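Category: Hand-held grippers > Spares, pads and service kits

Plolden Pad and Pivot Service Kit for two-finger hand-held grippers

3 comments | 16 shares

The Plolden service kit contains the parts needed to bring a pair of Ferinov two-finger hand-held grippers back to working order after heavy use. It covers the finger pads, the pivots and the linkage bushes on both tools. It does not cover the camera, the handle electronics or the cable, which are sold as separate spares.

Most customers order the kit when the pads have gone smooth or when the fingers have started to close unevenly. Both faults come on slowly and are easy to miss from one day to the next. A tool that still closes fully on the bench can be letting thin cloth slide out of the tips, and the person holding it will make up for this by squeezing harder. That puts more load on the pivots and the second fault follows from the first.

What is in the box

Four finger pads, ribbed face, blue
Pivot pins and bushes for two grippers
Caps for the pivots
One pin driver
One tube of dry-film lubricant
One 60 mm setting gauge
Printed service card

Pads are sold as a full set only. Fitting one new pad opposite a worn one makes the fingers meet off centre, and we have stopped supplying them singly for that reason.

Before you start

Switch the gripper off and take it off its cable. Wipe the links down with a dry cloth and pick any lint out of the joints. Tools used on bedding and clothing collect a surprising amount of fluff behind the caps, and it packs down hard if lubricant gets to it first. Do not use an air line. It drives the lint further in.

Lay the links out in the order they come off. The left and right links look alike but are not interchangeable, and each has a small L or R moulded on the inner face.

Changing the pads

Push the pad back from the tip with your thumb until the heel lifts, then peel it away. Clean the seat. Press the new pad on heel first and work towards the tip. The ribs should run across the finger. Open and close the fingers several times by hand, then check that the two tips meet along their whole width. If there is a gap at one side, the pad is not fully seated.

Changing the pivots

Lift the cap with the flat end of the driver. Press the pin out from the back of the link, swap the bush, and press the new pin in until it sits level. One small drop of dry-film lubricant per joint is enough. Do not use oil or grease, which will mark fabric. Refit the cap and move the joint through its full travel. It should be free, with no side play you can feel.

Setting the opening

Place the setting gauge between the pads with the trigger released. Both pads should touch it lightly. If one touches and the other does not, slacken the stop screw on the side that is standing off, bring it in to the gauge and tighten again. Repeat on the second gripper. The two tools in a pair should be set together, by the same person, with the same gauge.

Checking on real cloth

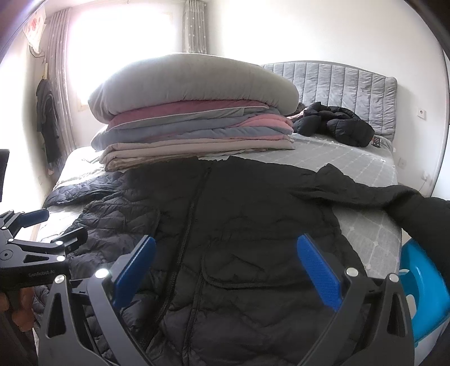
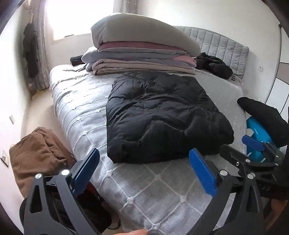
The service is not finished until the pair has been tried on fabric. Foam blocks and wooden cubes will pass almost any gripper, including one with worn pads, so we ask for a soft check as the last step on the card. A black quilted item on a bed, like the one in both pictures, is a good test piece: the padding gives under the pads and the fabric creases as it is handled. Take hold of a single edge with each tool, lift both together, hold for a slow count and put them down. Neither edge should creep. Then try a thicker piece, such as a folded quilt, to see that the fingers open evenly under load.

If an edge slips on one side only, go back to the pad on that side before touching the stop screw. Mandla Kruger in our service room finds that a pad with a lifted heel is the usual fault.

Service interval

Check the pads after every 100 hours of use and change them when the ribs can no longer be felt with a fingernail. Change the pivots and bushes at every second pad change, or sooner if there is side play. Keep a note of the hours for each tool in the pair. A sticker for this is on the back of the service card.

Storage

Store the grippers with the fingers open. Pads left pressed together for a long time take a flat spot – it will not come out. Keep spare pads in their bag and out of direct sun.

Ordering

Part number 2039. Fits all Ferinov two-finger pairs with round pivot caps. It does not fit the older Drindetti type, which has a narrower pad seat. Orders placed before midday leave the Motaung depot the same day.

If you would like the work done for you, send both grippers together and mark the parcel for Ayanda Du Plessis. Please remove the cables first.

Comments (3)

Hendrik Botha: Does the gauge come with the pads if I only order those?

Plolden Service: No, the gauge is in the full kit only. It can be added to a pad order on request.

Bheki Jacobs: Fitted in March, both tools. Second cap on the left link was tight, the rest went in fine.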